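Goltby gripper trials

The Goltby gripper trials are a bench comparison of small two-finger grippers on desktop computer teardown, mostly work around the processor socket. Started by Rostam Salehi and Thijs Leemans at the Nikzad workshop. Wrist camera views used throughout. Scores are kept per grip, not per machine.

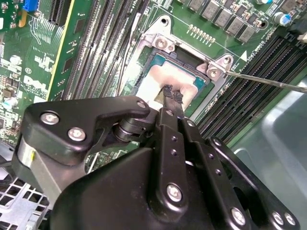
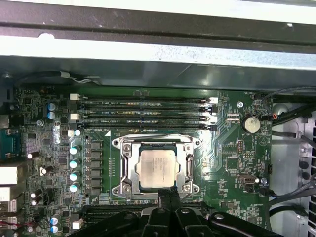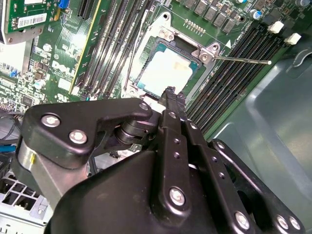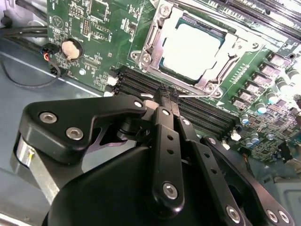
Wrist camera views, gripper at or near the processor socket. First picture: screwdriver on a socket bracket screw.

Background
Earlier Nikzad work used suction only. Fine on clean lids, poor on anything with old thermal paste. Salehi wanted fingers tried instead, Leemans wanted both. The first round ran in December with 2 grippers, the Flirberg narrow-finger and the Cutis parallel, on the same arm and the same controler.

Method
Operator drives the arm from a leader handle. Tasks: approach the socket, touch the chip lid, lift the lever, lift the chip. Almost 2781 grips logged, of which 362 were thrown out for bad time stamps. Camera position was fixed early on, though Hooman Azimi later argued for mounting it higher, as the fingers hide a lot of the board near contact.

Results
Narrow fingers did better between memory slots and at the lever. Parallel fingers held the chip straighter but caught on the load plate. Neither was good at small screws. Glare off the lid was a recuring problem for the camera, exposure lock helped a bit. Zlatko Georgiou's controller settings (softer close, slower last stretch) were kept for both grippers.

See also
Cutis parallel gripper
Wrist camera calibration
Socket lever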